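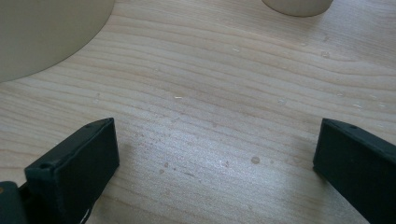
Light wood tabletop, Illham reading room

Illham Community Library: Progress Report to the Climidwood Fund
Period covered: February to May

1. Summary

The grant pays for longer opening hours at Illham and for a home delivery service to the villages of Eder and Budar. The longer hours began in February as planned. Home delivery began in March, four weeks behind the schedule in our application, and is now running in both villages. Spending is within budget overall, with one line over and one under. We are not asking for any change to the total award.

2. Opening hours

The library now stays open until 8 p.m. on two evenings a week. Before the grant it closed at 5 p.m. every day. Loans for the period came to 3778, counting renewals. Most of the evening borrowing is adult fiction and exam study guides. The second evening was slow through February and picked up once the high school put our hours in its newsletter.

The evening homework table has been busier than we planned for. We moved it out of the children's corner and into the reading room in April, which gives the students more space but has led to a few complaints about noise from people reading the newspapers. We are trying a later start for the table in June.

3. Home delivery

There are 22 households on the delivery list, most of them in Eder. Budar has been harder to reach. The flyers we left at the post office there brought in very few calls, and most of the Budar households joined after hearing about the service at the clinic. We will put the remaining flyers there.

Each household gets a visit every other week. Large print and audiobooks make up most of what we carry. Our own large print shelf is small and regular borrowers are getting through it quickly - some have already asked for titles we don't own. We have arranged to borrow 70 large print titles from the county collection, to be exchanged in the fall.

The late start was caused by insurance for drivers. The policy we had priced did not cover people using their own cars, and the replacement took most of February to arrange.

4. Budget

Insurance is over budget for the reason given above. Printing is under, as we ordered fewer flyers than planned. We would like to move the unspent printing money to insurance and ask for your approval in writing. Staff hours and book purchases are on track.

5. Next period

- Begin the later start for the homework table
- Send a short survey to delivery households
- Replace the lights over the back entrance, which is dark at closing time in winter
- Agree on the fall exchange dates with the county

The survey results will be included in our next report.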